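Re: [toylib] Summer loan period and the missing sets

Sorry for slow answer, was on shift till Friday and then the wifi went. Replying in bits below.

> Can we please settle the loan period before June. Three weeks is too
> short for the families out at Poltau, the bus only goes once a week
> and if they miss it they are late through no fault of their own. I
> also think the fines should go. We took 82 in fines all last year and
> it puts people off.

Agree on the fines, scrap them. 82 is nothing, it barely covers the stickers. Would keep the reminder texts though, people like those.

Loan period – I'd say five weeks for Poltau and Sumel, three for everybody else. Or just five for all if that's too fiddly to put in the system. The system is not good at exceptions as we found out with the ride-ons.

> What counts as a complete set? I have had kitchen sets back with half
> the bits gone and no idea whether they went out like that.

This is the real problem imo. The old cards just say "kitchen set, mixed" and that's useless to whoever is on the desk. We need every loose piece to go on a list, with a name anyone would recognise, even if it's only "green strip, grooves across". Would do it by hand if I have to.

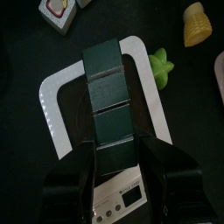 Long green strip, four segments. Needs a line on the cards.

For bits that don't obviously belong to anything I'd have an odds box on the desk and leave it there for a month. Parents go through it while they wait and they know the sets better than we do. After that it goes to the jumble.

> Can we also look at how the bags are packed. The drawstring ones let
> the small things out.

Yes!! The drawstrings are awful. I priced up zip bags from Skamix, the clear ones with the flat bottom, 610 for the whole lot including the big size for train track. Not cheap but they last, and you can see what's inside without tipping it out. We have 3,055 in the account and nothing large coming up until the insurance, so I think we can do it. Somebody shout if I've got that wrong.

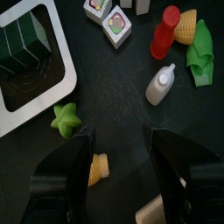 Checking returns is what takes the time on a busy morning, more than the loans do. At the moment whoever's on the desk tips a bag out, has a quick look and waves the family off, and then the next family finds out what is missing. I'd like us to do it on something plain and dark, like the black table, where small toys don't get lost against a pattern the way they do on that flowery oilcloth. Spread the lot out, read down the card, bag it, done. With the new cards it should be quick enough, and if there's a queue then take the bag in and text them later. No one should be stood there feeling told off over a plastic carrot.

> Sakai puzzles – keep or retire?

Keep the wooden ones, retire the foam ones, they've been chewed. I counted 15 foam ones in the cupboard and I don't think any has been out since we moved the shelves round. Might be wrong about one of them, the one with the boats.

Other things while I'm here

The key for the side cupboard is now on the hook behind the urn, not in the tin. Please put it back there.

Car seats: we can't take them, not even as a favour, not even nearly new. Had to say no to two people last week and one got quite cross. Can we get a sign up. 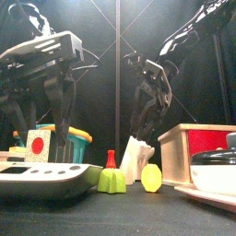

Play food and pans will need the most new cards of anything, so if anyone has a free evening that's where to start. I've done a template, it's got a box for the name, a box for how many, and a space at the bottom for "gone missing, doesn't matter". Will send it round tonight if the attachment behaves. If you'd rather write them out on paper that's fine, just write bigger than last time pls, some of us are not getting any younger.

Also the Sumel drop-off. The shop will hold returned bags for us behind the counter but only untill closing, and they don't want ride-ons or anything with batteries left in. Someone needs to collect. I can do alternate weeks, can't do more.

Can people reply on the fines and the bags by Friday and I'll put the order in. Loan period can wait till we're all in the same room.

Off to get the tea on

Sent from my phone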